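Findard programme, work package 2: tabletop manipulation
Progress report to Flekus
Submitted 16/01/2018
Prepared by Sevim Ersoy and Rafsan Weerakoon

Status

Work package 2 is on schedule. The policy for picking and placing small objects has been retrained on wrist-camera input only, and the fixed overhead camera has been dropped from the observation set. Dinesh Mollah completed the retraining in October.

Method

Demonstrations are recorded by teleoperation. Each one begins with the fingers open over the table and ends when the object has been released on the plate. Object positions are changed by hand between demonstrations. Gripper width is logged with the arm pose, and both are resampled to the camera rate before training. Recordings in which the operator regrasped are kept but flagged.
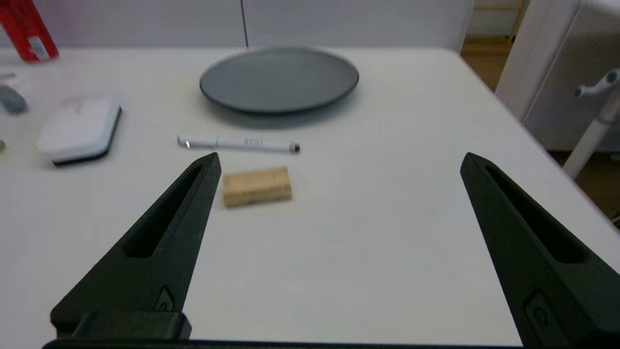

The evaluation used 41 trials with start positions that did not occur in training. The policy failed in five of them. Two failures were early closures, where the fingers shut before reaching grasp height. The other three were releases short of the plate rim. The previous policy, with both cameras, failed in 16 trials over the same start positions. We attribute part of the difference to the larger training set and cannot yet separate this from the change of camera.

Outstanding matters

The ablation needed to separate the two effects has been specified by Mitali Akanda and will run on the Munasinghe cluster. Camera calibration drifted once during collection; the affected recordings were removed and will be repeated.

Spending on this work package stands at nearly half of the allocation. No change to the budget is requested. Transfer of the policy to the second arm at Fodham depends on delivery of the mounting plate, which Rizwan Siddiqui is following up with the supplier.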